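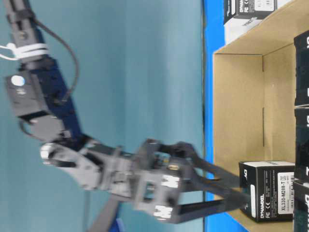 Trovmont Project Meeting, 8 February 2026

Present: arm group, data group, one guest from Davau (by phone)

1. Last minutes
Accepted with one fix. The Joly grant report is due in June.

2. Box-moving results
The data group went over the first full run of Tomina, our method for learning from demonstrations where each move is scored on how well the two arms' grasps line up with the box edges. The training set now stands at 3156 demonstrations. On 111 test moves with boxes set down in new spots, the policy missed 9. Everyone was thrilled — the old method never got close to this on small boxes packed side by side. 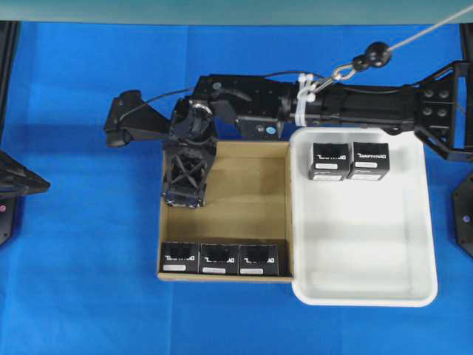

Black boxes in the cardboard tray and the white tray, with an arm over the workspace.

Most of the misses came when a box was tight against a cardboard wall. The arm group thinks the finger approaches too flat and would like to try a steeper angle before we collect anything new. Agreed.

3. Wrist views
Long and very lively talk on whether the wrist cameras earn their keep. Training without them hurt the last part of the reach the most, so they stay in. 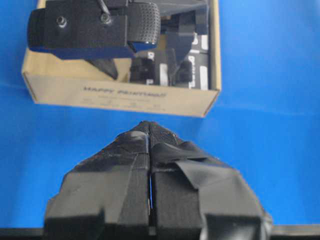
The data group will also try dropping wrist input for the early part of each move, which could cut training time quite a bit. Davau offered computer time for this, and we gladly said yes!

4. Write-up
Results section to be drafted first. The misses get their own table, sorted by where the box was sitting.
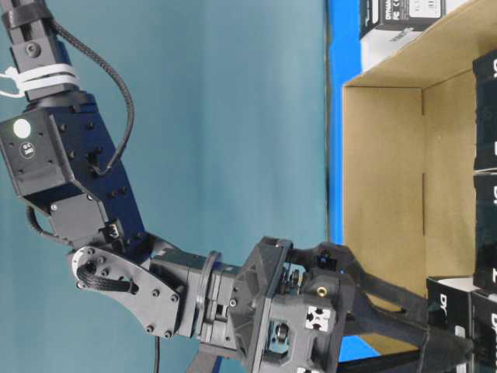
Two people asked for the side view to be added to the replay tool, so that a grasp can be checked from more than one angle. Approved — arm group to set it up.

Action items
Arm group: steeper approach test, replay tool
Data group: wrist input test, draft of results
All: comments on the miss table before the next meeting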